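# The Clear Box Will Not Save You

Somewhere in the last few years, clear storage became a moral position. Buy the see-through bins, the advice goes, and your packets and sachets will line up out of shame. I have my doubts.

Marisol Esposito doesn't. She runs weekend sorting classes out of a storefront in Derness, and she told me over tea that people only make messes they can't see. "Put it behind glass and they behave," she said. Her starter set, the Ambrose, is four acrylic boxes in a cardboard sleeve. I took one home on a Sunday and filled it with soy sauce, sugar, tea and the little ketchups that come with everything. By Thursday I was digging again.

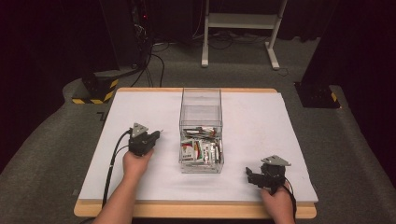
Tall boxes are the worst of the lot. They look generous on the shelf, and they take up very little counter, so people buy them for exactly the things that don't stack. Small flat packets slide. Thin sticks end up lying across whatever was there first. You can get an open-topped acrylic box filled only to the halfway line, with all that clean empty wall above, and the bottom is still a heap of red, green, yellow and white. One printed packet pressed against the side tells you what that one packet is. The middle of the pile keeps its secrets.

Kheri Athumani, who fitted out the snack counter at the Skelov reading room, gave up on tall boxes after 6 weeks. He now uses shallow trays, a kind for each, and throws out anything that has lost its label. I asked if he missed the look of the acrylic.

"It looked like a trash can with good lighting," he said.

Esposito thinks he overfilled them.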